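Friday, November 29, 2024

Up too early again. Rain on the skylight since five, tea gone cold twice. Want to get this down before the day runs off, as I've missed most of the week and will be cross with myself by December if I don't.

The choir thing first. Hermine rang at half seven — HALF SEVEN — to say the hall has double booked us and could we do the concert in the old chapel at Karkwood instead. Said yes before I'd thought. The chapel has no heating to speak of and a piano with two dead notes, one of them the A above middle C, which we need all the way through the second carol. Also seats 87 and we've sold more tickets than that. She says people always drop out when it's cold. Not much of a plan.

Wrote to Engelbert to ask if he can play round the dead notes. He wrote back "which ones". Fair enough. Will go over with a torch and a notebook and find out properly.

Then bread. Second go at Mum's rye and it's still coming out like a paving slab. 400 grams of flour this time, less water, longer in the bowl. Flavour is right, I'd swear to it, but the middle is like putty. She never wrote down how hot the oven was. Just says "hot". Her card also says "until done", thanks Mum. 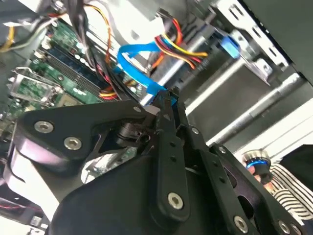 Ate it anyway with butter and the last of the plum jam. Four jars left from the summer, or there were, one has gone furry under the lid. Must make more next year and boil it longer.

Bus into town at ten. Late, then two at once. Sat behind a woman reading her shopping list aloud into the phone, very slowly, and whoever was on the other end clearly disagreed with every item. Parsnips caused real trouble. Nearly missed my stop.

Bank — closed for lunch, at quarter to twelve. Post office — queue to the door. Sent the parcel to Lotte's two, the knitted hats and the puzzle. £8.80 it should have been by my kitchen scales, they wanted more because of the shape. What does the shape matter. Paid up.

Bought: lamp oil, brown thread, birthday card for Engelbert (boats), nails, a cauliflower I didn't want. Forgot: stamps. In the post office. Stood in that queue for ever and forgot the stamps.

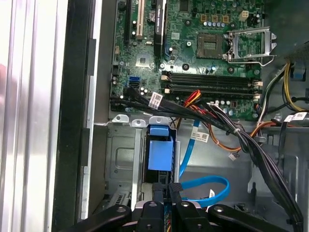

Soup in the market café after. Leek, too much pepper, good. Sat by the window and went through the programme for the concert with a pencil. It's too long. Eleven carols and two readings and Hermine wants her poem in as well, and the poem is four pages. In a chapel with no heating. Crossed out two carols, put one back, crossed out the poem, lost my nerve and put that back too. Will talk to her tomorow. Gently.

What I'd really like is to open in the dark. Altos at the back by the door, nobody up front at all, and just start. We did it years ago when the lights failed and it was the best thing we ever sang. Hermine thinks the audience will fall over things. They'd be sitting down by then!

Home by three, nearly dark already. Brought the geraniums in off the step, should have been done weeks ago, two look dead and one has a flower on it. Swept up the earth. Found the missing glove behind the pots, soaked through and something living in it. Put the glove back.

Rehearsal at six. Thin turnout, all the colds going round. Tenors down to two and one of those was whispering. We went over the middle section of the Gralivia lullaby again and again and the sopranos still go flat on the way down, every time, same bar. Tried it without the words, better. Tried it slower, worse. Tried it standing up and it was suddenly lovely. So they're to stand up and that's that. Knees or no knees.

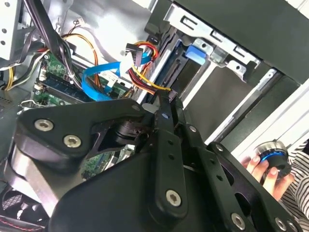 Things for tomorrow

Ring Hermine — poem, chairs, who has the chapel key
Stamps!!
Torch and notebook for the piano, test every note
Ask next door about blankets, they had a whole chest of them
Rye: try the stone, lid on for the first half
Engelbert's card, write it and post it (see stamps)
Take back the library book, 40p owing by now
Geraniums — leave the dead ones a week, just in case
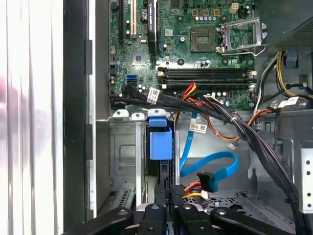 Inside of the computer, side off, no processor in the socket.

Later. Can't sleep, so. Hermine rang again at nine, she has cut the poem down herself, to three pages. Said well done and meant it more or less. She's asked her cousin about heaters for the chapel, and he has a pair but they roar. We could have them on till the doors open then switch off and sing fast.

Rain's stopped. Lullaby still going round my head, flat in the same bar. Bed.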